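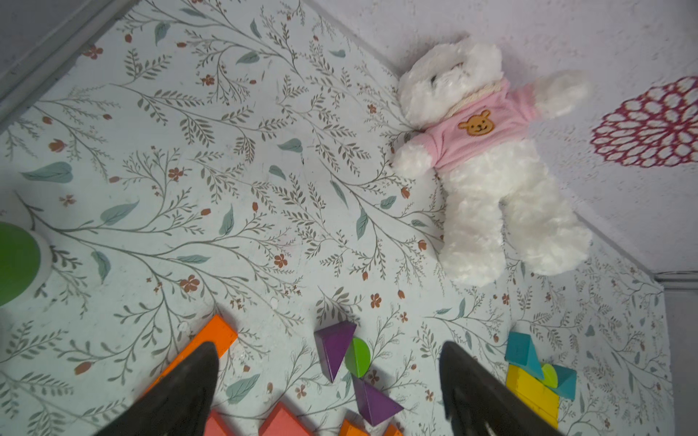

The teddy bear is a soft toy in the shape of a bear, usually stuffed, jointed or floppy, and made in nearly every size from a keyring charm to something larger than the child who owns it. It takes its name from the American president Theodore Roosevelt, who was known as Teddy, and a newspaper cartoon of 1902 that showed him refusing to shoot a captured bear. Toymakers in the United States and Germany were both producing stuffed bears within a year or so, and the idea spread with wonderful speed. Brown and gold were the usual colours early on, but white bears have a long history too, and a bear with curly white fur in a pink knit sweater with a ribbed collar would be instantly recognised as a teddy by children on any continent. Clothing is a whole branch of the subject in itself (see Clothing, below).

Materials

Early bears were made of mohair plush, a fabric woven from the hair of the Angora goat. It is a marvellous material, hard-wearing and glossy, and many bears that have lost an ear or both eyes still have a fine shine along the back. The filling was most often wood wool, long thin shavings packed in tightly with a stick, which gives old bears their firm feel and a faint crunch when squeezed. Kapok, a light fluffy fibre from a tropical tree, came in later and made for a much softer toy. After the Second World War synthetic plush and foam took over, and bears could at last go through the washing machine!

Eyes followed a similar path. Boot buttons were used first, then glass on wire shanks, then moulded plastic with a locking washer behind it. Noses and mouths were stitched by hand in black or brown thread, and collectors can often tell one maker from another by the direction of the nose stitches alone.

Clothing

Many of the first bears were sold bare, apart from a ribbon, and were dressed at home. Knitting patterns for bears' jumpers, scarves and trousers appeared in women's magazines, and leftover wool from a child's own cardigan was a favourite source, so that bear and child sometimes matched. Factory-made outfits became common in the second half of the twentieth century. Sweaters remain the most popular garment by a long way, as they suit the round body, hide a worn seam and need no fastening if the neck is stretchy enough to pass over the head.

The Edatley bears

One of the liveliest local traditions belongs to the town of Edatley, where the Collitz workshop made bears in a former glove factory. The founder, Ezekiel Marchetti, had trained as a glove cutter, and his bears have unusually neat paws with a curved seam that runs around the pad and up the inside of the arm. The first catalogue listed 179 patterns, among them a bear with a pocket in its stomach for a handkerchief and the much-loved Plodmont, a heavy-footed walking bear on wheels. Only 400 Plodmonts were made, in 2 colours, honey and grey, and the grey is the harder to find.

The workshop's pattern books and sample bears are now in the Bautista Collection, which holds 623 items and opens its study room to visitors each July. The sample bears are a joy to see up close. Several still have pencilled notes pinned to their feet, mostly complaints about the ears.

Care and repair

Old mohair should be brushed gently with a soft brush and kept out of strong sunlight, which fades the pile and weakens the backing cloth. Surface washing with the foam from a mild soap is usually safe, but a bear filled with wood wool should never be soaked. Loose limbs can be rejointed through a small opening in the back seam, and worn paw pads are commonly re-covered in wool felt. Many owners like to leave the old felt in place underneath the new.

See also: Mohair; Soft toy; Doll clothing; Toy restoration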